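Tapered Things, Faded Marks: Workshop Shelf Tips
Posted 20/08/2018 in Workshop & Garage

I love a good sorting day, and the pieces I enjoy most are the awkward ones: anything that comes to a point, anything dark with gold print half rubbed away, and all those handy little blocks that end up underneath them.
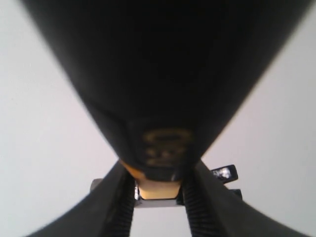 Firdevs Dursun wrote to say that gold print on black always goes first in her house, and that she has given up trying to bring it back and just copies the words onto a tag before they disappear. I'm with her completely! Once that kind of print starts to go, every wipe takes a little more.

Saving what's left of a printed mark

Dust first, with a soft dry brush. An old makeup brush is perfect. If you need to go further, use a barely damp cotton cloth with one drop of dish soap and work around the mark, never across it. Keep rubbing alcohol, melamine sponges and anything with a citrus smell well away from gold print. I lost a whole logo to an orange cleaner once, in a single swipe, and I still think about it.

If you can't read the mark anymore, try a flashlight held low and to the side in a dark room. The edges of the old print sometimes show up even when the color has gone. Write down whatever you get, even if it's two letters and a squiggle.

Tagging

Tie-on tags beat stickers for anything with a taper, hands down. A sticker on a curved side lifts at the corners within weeks and leaves gum behind. I use manila tags and a soft pencil - ink fades, pencil doesn't. Mine are numbered, and the notebook that goes with them is now up to 341. Number 202 is a funnel with no known purpose. It stays.

Standing a cone so it stays put

Wide end down is the easy answer and usually the right one. But some pieces have to go point down (a lamp shade form, a plumb weight, a planter liner), and for those you want a seat. Here's mine:

Take a scrap block, flat on the bottom.
Drill a shallow hole a bit wider than the tip.
Ease the rim of the hole with sandpaper wrapped around your finger.
Drop in a scrap of felt.

A block on its own is fine for something short. For anything tall, put the whole thing in a box or between two fixed rails, so a bump from the side doesn't send it over. Roy Rudd uses coffee cans half full of dry sand, and they work beautifully if you don't mind the weight.

Paint the blocks! Mustard yellow is my favorite for this because it shows up so well under black, and on a dim shelf you can see straight away whether something is seated properly. Let the paint cure for a good 5 days before you stand anything on it. Fresh paint feels dry long before it stops sticking.

Black on black

Dark pieces on a dark shelf are a nuisance. Line the shelf with pale paper, plain lining paper or the back of leftover wallpaper, and change it when it gets grubby. I did the whole back wall in June and found a drill chuck key I'd already replaced.

For dust on a matte black finish, go for a dry microfiber cloth and light strokes. Polish leaves shiny patches that you'll never even out.

Next time: jar lids, and Mohandas Kurian's trick for hanging them under a shelf.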